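4 min read

I stopped buying sandwich bread in August. It wasn't a big decision. The bakery near my old apartment in Darnard closed, the supermarket loaf went up again, and I had a bag of flour in the cupboard that needed using.

My first rolls were bad. They were flat and gray and they tasted of yeast. I had followed a recipe from a blog that told me to let the dough rise for an hour, so I gave it an hour, in a kitchen that was much too cold. Johanna Gisler, who I used to work with, told me to ignore the clock and wait until the dough had doubled. In my kitchen that can take most of an afternoon.

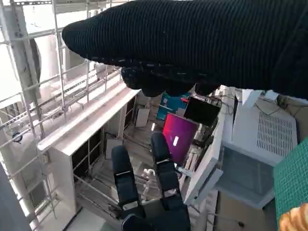

The other thing I had wrong was the flour. I was measuring it by the cup and packing it down, so every batch came out stiff. I bought a cheap scale and the next batch was soft enough to eat without soup. If you only buy one thing, buy the scale.

What I make now is simple. A batch is 12 rolls. I use milk in place of half the water, a little sugar, and butter worked in at the end. I bake them at 200 degrees Celsius until the tops have some color. Nine go in the freezer the same evening, in two bags, and the rest are gone by the next day.
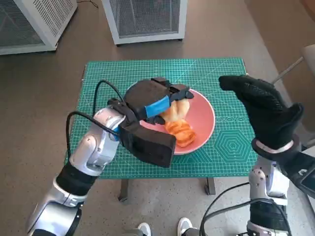 A bread roll over a pink plate.

Freezing is what made this work for me. I don't want to bake every other day and I don't like stale bread. A frozen roll takes a few minutes in the oven - the microwave makes it rubbery - and it's close enough to fresh for a weekday lunch.

I still buy rye. I've tried it twice and both loaves were bricks. Silvan Riedl says I need a starter, and he has offered me some of his, but I'd have to feed it and I'm away a lot this spring. Maybe after that.

We use cookies to improve your experience on this site. Accept | Manage settings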